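About Us

Hello, and thanks for wandering over to the page most people skip! I'm the one who started Fumside, I still answer most of the emails, and I've been told our old About page read like the back of a cereal box, so this is me having another go at it.

Fumside makes a hand-held gripper kit. You hold it, you squeeze it, you do a job with it the way you'd do it with your own hand, and the kit keeps a record of what you did so that a robot arm can be taught the same job later. We sell the kit, we rent the kit, and for people who don't want to do the squeezing themselves we'll come over and do it for them. That's pretty much the whole company.

How we got going

I used to fix packaging machines in Urnberg. Nice machines, very fast, and completely hopeless the moment a carton showed up a half inch taller than the last one. I spent years driving out to plants at five in the morning to move a sensor over by the width of my thumb, and on the drive home I'd think, any kid could be shown how to do this in a minute, so why can't I show the machine? (I talk to myself a lot in the car. It's a long road.)

So when teaching robots by showing them started to look like a thing normal people could do, I got very excited and very annoying about it at dinner. I built the first gripper on my kitchen counter. It was ugly, it weighed as much as a bag of sugar, and it pinched my thumb so badly that I still have a little mark. But it recorded! I picked up a sponge with it, over and over, like a maniac, and a few weeks later a secondhand arm in my garage picked up a sponge too. Badly, and then a bit less badly. I called my sister at midnight to tell her about it and she hung up on me.

We moved out of the garage and over to Mustorton one May, mostly for the rent, and we've been here ever since. There are 7 of us now, if you count the one who only comes in the mornings, and I do count her, she does all the soldering.

What's in the kit

The one we sell the most of is the Jitpraphai. It's our third design and the first one I'd happily hand to a stranger. In the case you get the gripper itself, two sets of finger pads (a soft set and a grippy set), a wide-view camera already mounted and set up, marker cards so the software can keep track of where things are, the charger, the cables, and a small screwdriver that you will lose. Everybody loses it. We keep a drawer full of them and we'll mail you another.

The pads are the part I could go on about forever. We tried so many! Smooth rubber slid right off anything dusty. Foam was lovely for a week and then went bald. The ones we ship now hold on to cloth and cardboard really well, and they come off with two screws, so you can swap them between jobs without sending anything back to us.

There's also the recording software, which runs on an ordinary laptop. You press one button to start and the same button to stop. I fought hard for that one button. Our first version had a whole row of them and I recorded an entire afternoon of nothing, in front of a customer, while explaining how easy it was.

What we use it on

People assume it's all nuts and bolts and little plastic cubes. Some of it is, sure, and if you've got cubes we'd love to hear from you. But most of what we get asked about these days is ordinary stuff in ordinary rooms. Wiping a table. Hanging up a towel. Putting the chairs back where they go at the end of the day, which sounds so simple until you've tried to get an arm to do it, and then you start noticing that every chair in the world has a different back, some are slippery, some roll off on you, and some only want to be held in one spot.

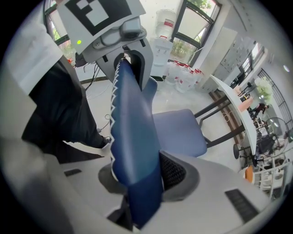
Big, awkward things like that are where I think a hand-held kit really earns its keep. If you're steering a robot arm from across the room with a joystick, you don't feel the weight shift, and you end up shoving. With the gripper in your own hand you feel it straight away and you ease off without even thinking, and all that easing off is in the recording. It's my favorite thing about doing it this way, and it's the bit I always end up acting out with my arms when I'm explaining it at parties.

We like to work in real rooms, too. We do have a workshop, and we do set things up in it, but a robot that has only ever met a tidy workshop gets a nasty shock when it meets your break room. So if you hire us, we come to you, we leave your stuff where it is, and we record in the morning and again late in the afternoon so the light is different. We'll ask you not to clean up for us. People always clean up for us.

What it costs you (in time, I mean)

Prices are on the price page and I keep them current, so I won't repeat them and get them wrong. What people really want to know is how long it takes, so let me try to be useful.

For one simple job, something like picking up a box and setting it on a shelf, we tell people to plan on about 300 recordings before they start judging the results. That sounds like a lot, and the first time I say it on the phone there's usually a silence. But each one is short, and once you've found your rhythm you can get a big pile done before lunch. Put the radio on. Take turns. Stop when your wrist says stop, please, because tired recordings are sloppy recordings and the robot will learn the sloppy part with great enthusiasm.

Learning to use the kit itself is quick. You can be up and running the same day it arrives, and the setup guide is 6 pages with big pictures. I wrote it and then my mother-in-law tested it, and I rewrote the parts where she sighed.

What we're not so good at

I'd sooner you heard this from me now than found it out after paying.

The Jitpraphai doesn't like liquids. A damp cloth is fine, but a full bucket is asking for trouble, and the warranty has a rather stern paragraph about that. It's also not great with tiny things. Buttons, pills, single screws, no. We're working on a fine-tipped set of fingers, and they've been nearly ready for so long that I've stopped putting a month on it.

It's heavier than I'd like. Much better than the kitchen-counter one, but by late afternoon you'll know you've been holding it. If you've got small hands, ask us for the narrow handle. It doesn't cost extra and I wish more people knew about it.

And we don't sell robot arms. We'll tell you which kinds our recordings have worked on, and we'll happily talk to whoever sold you yours, but if your arm makes a grinding noise I can only offer sympathy.

Who buys from us

A real mix! We've shipped 153 kits so far, and I still do a little dance when one goes out. A lot go to colleges and to small teams who are trying something out and can't spend a fortune doing it. Some go to warehouses. A few go to care homes and hotels, where somebody has the sensible idea that a robot might take over the boring lifting and leave people free for the rest. One went to a bakery, and I think about that bakery often, and I've asked them more than once for an update (if you're reading this, hello, how are the trays?).

About half the people who write to us have never touched a robot before. Please don't let that put you off. I'd much rather get a long rambling email that says "we have this annoying job and I don't know if it's possible" than a neat form with all the boxes filled in. Tell me what the thing is, how heavy it is, where it starts and where it has to end up. A phone video helps a lot.

Coming to see us

You're welcome to visit the workshop in Mustorton and try a kit for yourself. We're on the second floor, over the tile shop, and the door sticks, so give it a good push. Mornings are best because that's when everyone's here and the coffee is fresh. Bring something from your own workplace that you'd like to see gripped. We've had garden hoses, a saddle, and a very large frozen fish, and the fish went better than I expected.

If you can't get to us, we do a video call where I hold the gripper up to the camera and you shout out what you want to see. The booking link is on the contact page, along with the email address, and it really is me on the other end most of the time. If it takes me a day to write back, I'm probably out on a job somewhere with a kit in one hand and a sandwich in the other.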